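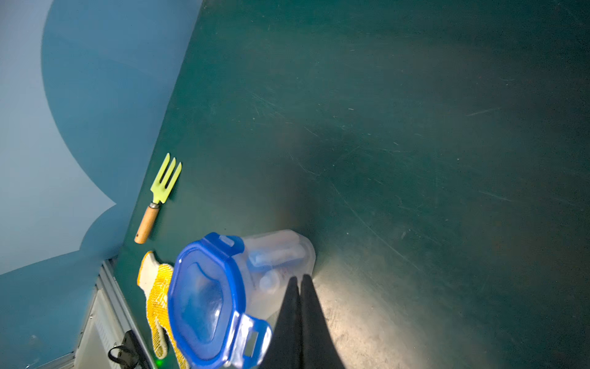 Left gripper, wrist view. Fork, glove, blue-lidded box.

Print this entry | E-mail this entry

Cell notebook, Clunstead workshop, 31st March

Back on the two-arm cell after what feels like an age (the Fustum job ate most of the month) and I must say it was nice to be home. Cup of tea, covers off, and straight into the usual look-over before letting either arm move at speed. The counter says 1,691 cycles since the fingers were last changed, which is well inside what we allow ourselves, but I had both sets off anyway and gave the mounting faces a wipe. The screws on the left gripper were a touch slack. Nipped up, paint dots renewed, so if you see a dot out of line next time please tighten it and write it in here, and don't just tell me over lunch because I shall forget!

Then the wrist cameras. I did the white balance again on both, with the lamps at the level we settled on with Etthorpe, and saved it under the old name so nobody's scripts need touching.
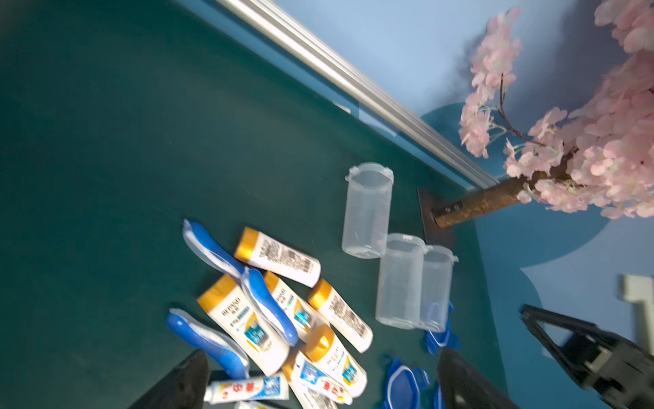

Bottles, toothbrush cases and toothpaste by the clear boxes; other gripper coming in from the right.

The glare on the table is still with us. I know I go on about it, but the top is getting scratched and the bright patch washes out anything clear that sits in it, rims especially. I turned the lamp nearest the front away a little and that helped the live picture more than fiddling with exposure did. A new matt top would be better still. Midtbø quoted us for one before Christmas and I'll dig the sheet out, reference 880 if anyone gets there before me.

Gripping force next. We had it at 23 on the left and rather more on the right, for reasons lost to history, and the clear boxes don't like being squeezed in the middle of a wall. Both are now at 23. 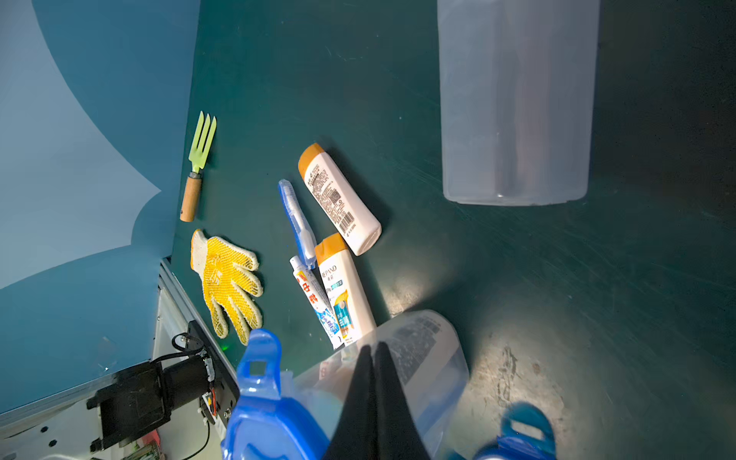 I also want to try a slower close over the last bit of travel, so that a box can settle between the fingers before they bite. I've put that in as a separate setting and left it switched off until I've had a proper morning with it. Please leave it off for now.

Cables took up the rest of the day. The right arm had one tie too tight at the shoulder and I've freed it, then ran that arm through its full swing very slowly with my hand on the stop.

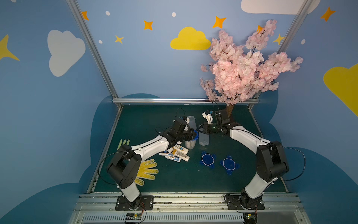
Slack is the thing I'd like us all to keep an eye on from here. Too little and we pull a connector, too much and it catches on whatever is standing near. The long black cable on the right makes a good wide loop out past the elbow, and I'm happy with that much, so please take it as the pattern when you dress the left one. The grooves in the front rails want a going over with the stiff brush too, they're properly dirty, and I ran out of puff before I got to them.

Still to do: rail grooves, spare finger pads (order 291, chase it), slow close trial, and a look at the fan in the controller, which has a bit of a tick to it when cold. Might be the bearing. I'd like it sorted before May when the cell is busy again.

Comments (2) | Shares (0)
Search this notebook Go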